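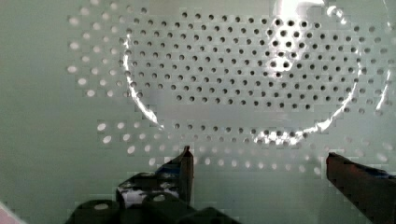

Kimau began as a small evening school in the back room of a bakery in Endine. Hagos Sisay taught the first course himself, with 5 pupils and one blackboard which he had painted on the wall. He was a bookkeeper by profession and he had learned English as an adult, so he knew well how tired a person can be after a working day. For this reason our lessons still have a pause with tea in the middle.

Today we are a language school for adults, with courses in English and Italian. We teach in two houses. The older one, Habte, is near the market and has the reading room. The newer one, Imodov, is on the hill road and has the larger classrooms. Please look at your letter of enrolment before you come, many new students go to the wrong house on the first evening.

How we teach

We keep the groups small and we speak from the first lesson. Grammar comes also, but it comes a little later, when you have already some sentences of your own to repair. Every student receives a reader which we have written in the school. It has 52 short texts, one for each week of the year, about rents, doctors, weather, recipes and letters to the landlord. The students have asked for more texts about football, and we are working on it.

In the reading room there are 1000 books. You may borrow them without payment and keep them for one month. If you want to write a note in the margin, please use a pencil.

Enrolment

The main courses start in November. A person can join later if there is a free chair and if the teacher agrees. Before the start we invite you for a short conversation, so that we can find the right group for you. It is not an examination and you do not need to prepare anything.

The office is in the Habte house and opens at four in the afternoon. When the door is closed, please ring the lower bell, the upper one belongs to our neighbours.

Filed under: Our school

Shares 5 | Comments 0

More from Kimau
Course fees and how to pay them
The reading room: new books in Italian
How to find the Imodov house
Teachers wanted for the evening groups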